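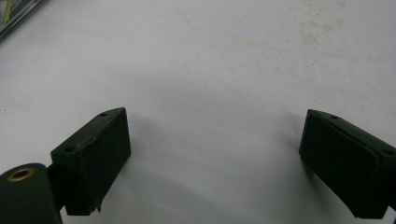

Page last changed: October

4.3 Pad wear and dropped grasps

The fault we spent the most time on in this work was mechanical. The Lullow fingertip is a soft pad fixed to a backing block, and the pad wears from the edge inward. On the tool in Figure 3 the left pad has a chipped upper edge, with lighter material showing through, and a ragged lower corner where fragments hang from the face. The right pad has straighter edges and no obvious tearing. We had set the service interval at 3,000 grasps for both fingers, on the assumption that they wear evenly. They do not.

Uneven wear matters because the Nesto controller treats the two contact faces as parallel. When one face loses material at the corner, a small part can turn as the jaws close and leave the grip sideways. The log still records a closed grasp, so the failure is found only when the part is missing at the drop point. A loose fragment of pad can also end up among the parts, and we treat that as a contamination fault and stop the run.

Figure 3. Fingertip pads of the hand-held tool, gap open, above the work surface.

We checked whether the fault followed the tool or the task. The Urquhart task was kept the same and only the pads were changed between runs.

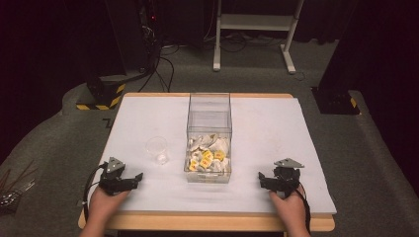
Figure 4. Work table with both grippers held at the front edge.

The Hokholm protocol calls for 2 operators to sign off a pad before a session, and this step was skipped more often than any other. Part of the trouble is that wear at the lower corner is hard to notice from a working position. The open-topped box is also a demanding target. It is taller than it is wide and the pieces fill only its lower third, so the jaws must reach well below the rim, and contact between a pad corner and the clear wall is easy to miss. We now inspect each pad face up close before the first grasp and replace both pads together if either one is torn.

Search this site Enter keywords Go

Contact | Copyright Hokholm | Back to top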